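Gresville Household Help: Kitchen and Tableware
Dark specks in the bottom of white mugs, and marks on a copper-coloured disc
Posted by Veretwood Tenant

I should be grateful for advice on the care of mixed tableware. Our shared kitchen has mugs of several kinds, together with coasters in cork, woven and other finishes. A number of dark specks remain in one white mug after ordinary washing, mostly where the base meets the wall.
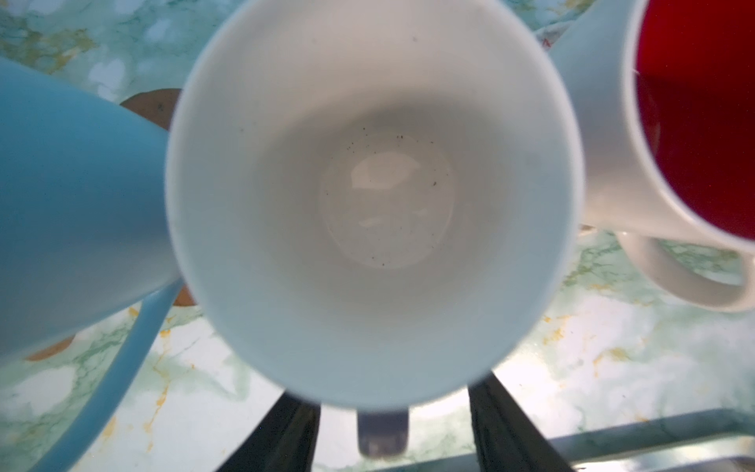

Replies (3)

Penner Housekeeping
Specks in this position are commonly dried tea or coffee. The mug should be filled with hot water and a spoonful of bicarbonate of soda, left for an hour, and then wiped with a soft cloth, working into the angle at the base. Scouring powder is not advised on a glazed surface. Should the specks remain, they may lie within the glaze itself, in which case no cleaning will remove them and none is required.

Coasters call for separate treatment. Cork should be wiped with a barely damp cloth and dried flat. It must not be soaked.
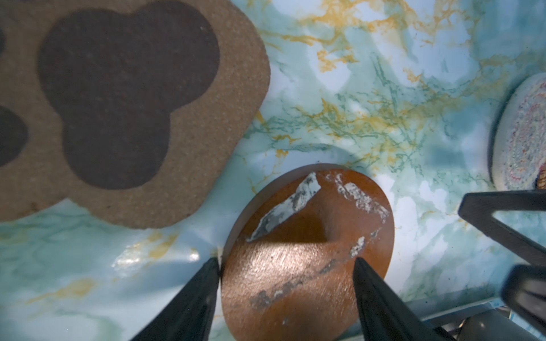 Whitish marks on a metallic finish are often limescale. A little diluted white vinegar may be tried on a small area first, then rinsed off and dried at once. Vinegar should be kept away from marble, which it will etch. If the piece is lacquered or merely coloured to resemble copper, plain soapy water is the safer course.

J. at Jandell
Dishwasher. Ours go in every evening and we have had no trouble. I cannot speak for the coasters.

Gresville Regular
The previous reply should be read with some caution, as not every mug is suitable for a machine. The marking on the underside ought to be consulted before washing. Mugs of different materials are best stood apart on a tray, so that steel does not knock against glazed rims.
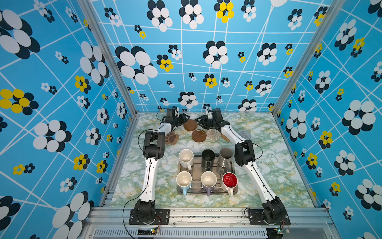 Woven coasters may be shaken out and brushed along the weave. Any that have taken up spilt tea should be sponged with cool water and left to dry away from the radiator. I would attend to ours once a month, and the cork ones less often.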